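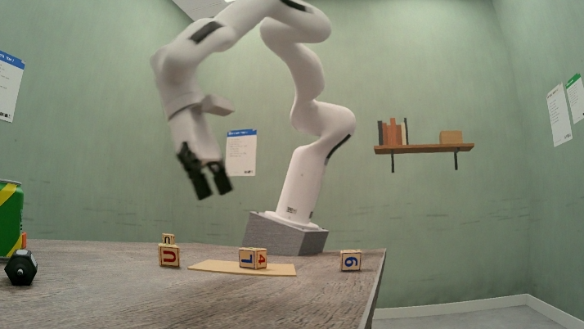 Gedov asked last term whether a simulator lets you skip the boring part, and the reply from Titwood was that it only moves the boring part to your desk. Someone still has to drive the arm through the task, again and again, and someone still has to decide which runs to keep.

Week 7: Collecting demonstrations in simulation

The task family for this unit is block handling on a tabletop. The arm is simulated and has a two-finger gripper. Lettered and numbered blocks are the objects of interest. Other things on the table or against the walls are there to be ignored, and the learner has to work that out from the examples.

Terms
Episode: one attempt, from reset to stop.
Observation: what the policy gets at each step (camera view and joint positions).
Action: the command the operator sent at that step.
Label: success or failure, plus the instruction in plain words.

How much to collect
Each pair records 200 episodes. Last year's class handed in 288 from one pair, and 82 of those were near copies of each other, with the same start pose and the same block. They added very little. Change the block positions at every reset, and change the arm's starting pose at least every few episodes.

Stacked blocks need their own instruction. "Pick up the block" is no use when one sits on top of another. Write "pick up the top block" or name the character on it.

What to keep
Keep failed grasps, labelled as failures. Keep runs where you missed and recovered, and label them by how they ended. Throw out runs where the simulator glitched, such as a block sinking into the table.

Don't pause in mid-air while you think. The pause gets recorded, and a policy trained on it will hover too. If you need to think, stop and reset.

Before next class
Read the Didero notes on action chunking, sections 1 and 2. Hand in your episode log with a short paragraph on how you varied the starts. Questions about the log format go to Imani Kowalczyk before the lab, as the marking script rejects files with missing labels.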